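Report on a Visit to the Perbridge Book Fair

Submitted to the members of the Mondoldale Readers' Association

The association was represented at the Perbridge Book Fair in May by Bernadette Pennington, reading secretary, and four members. The fair is held in the former corn exchange and the science college next door, and it brings together small presses, secondhand dealers and reading groups from across the county.

Morning session

Doors opened at 9:30 a.m. The main hall held 40 stands, most of them run by small presses. Greenberg Books had the largest display of crime fiction, with a good number of long series offered as complete sets. Members who prefer to begin a series at the first volume found this useful. Prices were fair, although the hardcover stock was thinner than the catalog had suggested.

The association bought 24 paperbacks for the lending shelf. A full list will be posted beside the sign-out book.

Author talk

Bjartur Juhl spoke at 11:00 a.m. on his latest novel, a mystery set in a fishing village over one winter. He read the second chapter and then took questions. Several readers asked why the narrator is absent from the middle part of the book. Mr. Juhl replied that he had written those chapters three times and still preferred them without her. The hall seats 300 and was nearly full. Sound was poor in the back rows.

Afternoon session

After lunch the program moved to the college, where a panel discussed the use of science in detective stories. The speakers dealt mainly with poisons in older novels and with how far a writer may bend the facts for the sake of the plot. Views differed, and the discussion ran past its closing time.
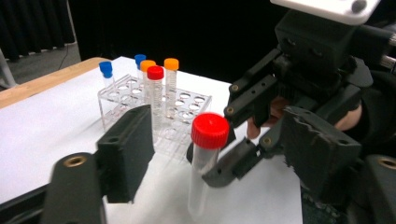

Matters for the next meeting

Members are asked to consider whether the Juhl novel should be added to the fall reading list - the paperback is due in September. Garton Library has offered to lend us a set for the group. Those wishing to attend next year's fair should give their names to Mrs. Pennington.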